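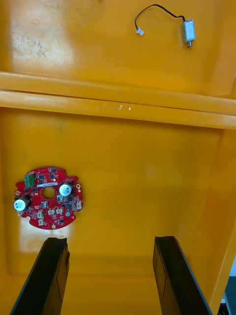

Please tell us why a motor spins the other way when you swap the wires, a reader from Putum wrote, and also what all the shiny bits on a circuit board are for, and can you do it without any hard words?

What a great pair of questions! We'll have to use a few hard words, but we promise to stop and explain each one.

What's Inside a Gadget? Motors, Boards and the Bins They Live In

By Slavica Softić | June

Zakeo uses cookies to remember your reading level and your favorite topics. OK / Change settings

Think of something at home that moves when you switch it on. Maybe it's a toy car, a little fan or an electric toothbrush. If you could shrink down and climb inside, you'd probably bump into two things: a motor and a circuit board. The motor does the moving. The board helps the electricity get where it needs to go, and often it does the deciding too.

The motor

A small DC motor often looks like a little metal can with a thin metal stick poking out of one end. The can is called, well, the can! The stick is called the shaft, and it's the part that turns. Push a wheel onto the shaft and you've got the start of a car. Push on a propeller and you've got a fan.

DC stands for "direct current." Current is electricity on the move, and direct current always flows the same way around, like cars on a one-way street. Batteries give you direct current, so DC motors and batteries get along very well.

So how does electricity make a stick go around? With magnets! In the kind of motor you find in lots of toys, there are magnets fixed to the inside of the can. In the middle, attached to the shaft, are coils of very thin copper wire. When electricity runs through a coil, the coil turns into a magnet too. You know how two magnets can pull together or shove each other apart? The coils get pulled and shoved by the magnets around them, and around goes the shaft.

There's a clever bit that keeps it from getting stuck. Just as a coil reaches the spot where it would like to stop, a part called the commutator (say "COM-you-tay-ter") switches the electricity in it. Now the coil wants to be somewhere else, so it keeps chasing, and it never gets to rest until the power goes off.

That chase is fast. A motor turning 3,624 times in one minute is going around more than sixty times every second, and plenty of little motors go faster than that. Try wiggling your finger sixty times in one second. We couldn't do it either!

And now for the wires. If you swap the two wires on a battery and a simple DC motor, the electricity flows through the coils in the opposite direction. Every pull becomes a push and every push becomes a pull, so the shaft spins the other way. It's how a toy car can go backward with the same motor it uses to go forward.

The wire and the plug

A motor needs a way to get its electricity, and that's the job of the wires, which are sometimes called leads (it rhymes with "seeds"). The outside of a lead is a bendy plastic coat. Electricity doesn't travel well through plastic, so the coat keeps it inside, where the metal is.

At the end of a lead you'll often find a small plastic plug called a connector. Many connectors are shaped so they only fit one way around, a bit like a puzzle piece. Hold the plastic part when you pull one out. If you tug on the wire instead, you can snap it off, and then a grown-up will have to fix it.

The circuit board

A circuit board is a flat piece of stiff material with thin paths of copper on it. The paths work like wires that have been squashed flat and glued down, and it saves a huge amount of tangle. Imagine a remote control with a separate loose wire for every button. What a mess!

Lots of boards are green, but they can be red, blue, black, white or purple. The color comes from a thin coating that protects the copper. It doesn't change what the board does, so a red board isn't any hotter or more powerful than a green one.

Boards don't have to be square, either! Some are round, with tabs and notches around the outside. A shape like that can help a board fit inside its case, or leave room for a screw. You may also spot a gold-colored ring around a hole. Gold doesn't rust, and a thin layer of it keeps the metal underneath nice and clean. (Please don't start peeling it off to get rich. The layer is so thin that you'd have almost nothing.)

A home for all the bits

Small parts are very good at getting lost. A screw that rolls under the fridge is basically on vacation forever. People who build and mend things keep their parts in bins, drawers and cabinets, and they love dividers. A divider is just a wall or a ridge that splits one space into two, so that your motor can stay on its side and your board can stay on the other.

A bright color helps. Black wire on a black bench is hard to see, but put that same wire on yellow or orange and your eyes find it right away. We asked readers in the Botari Club what color they'd choose for a parts bin, and of the 1,073 who answered, more picked yellow than anything else. Good choice!
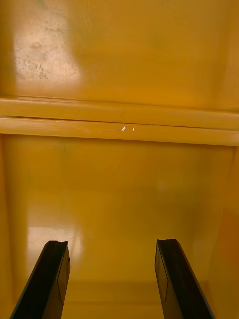 Bright colors show wear as well, so after a while you can often tell which spot gets used the most. When hard things rub against a smooth surface, they leave tiny scratches. One scratch is hard to see. Put lots of them close together and they scatter the light in every direction, so the patch looks pale and cloudy next to the shiny parts. It's the same thing that happens to an ice rink after a busy afternoon, or to the bottom of a slide.

Chips are a little different. A chip happens when a tiny piece gets knocked off, and you'll usually find them on edges and ridges, the parts that stick out and get bumped. Have a look at the edge of an old painted door or a favorite metal lunch box and you may find a few.

Sunlight can change things too. It can slowly break up the color in paint and plastic, and then it fades. Find a plastic toy that has sat on a windowsill for a long time and compare the side facing the window with the side facing the room. Sometimes they look like two different toys!

Try it: the sorting game

You'll need 4 small boxes or bowls and a handful of safe odds and ends, such as buttons, paper clips, bottle caps and bits of string. Ask a grown-up before you raid the junk drawer, and leave out batteries and magnets.

First, sort everything by color. Tip it all out and sort it again by what it's made of. Then sort it by what it does: things that hold, things that close, things that tie. Which way made it easiest to find a paper clip with just a quick look?

Next, put one dark thing on a sheet of dark paper and another on a sheet of yellow paper. Stand on the far side of the room. Which one can you spot first?

Words to keep

Shaft: the part of a motor that turns.
Lead: a wire that carries electricity to or from a part.
Connector: a plug that joins wires together or to a board.
Commutator: the part that switches the electricity in a motor's coils.

If you ever find a broken toy with a motor in it, ask a grown-up to take out the batteries and open it with you. Never open anything that plugs into the wall!

More from Zakeo
Why Do Magnets Have Two Ends?
How the Perić Clock Keeps Time Without a Battery
Where Does Copper Come From?
Rust: The Slowest Fire You'll Ever Meet
Make a Paper Propeller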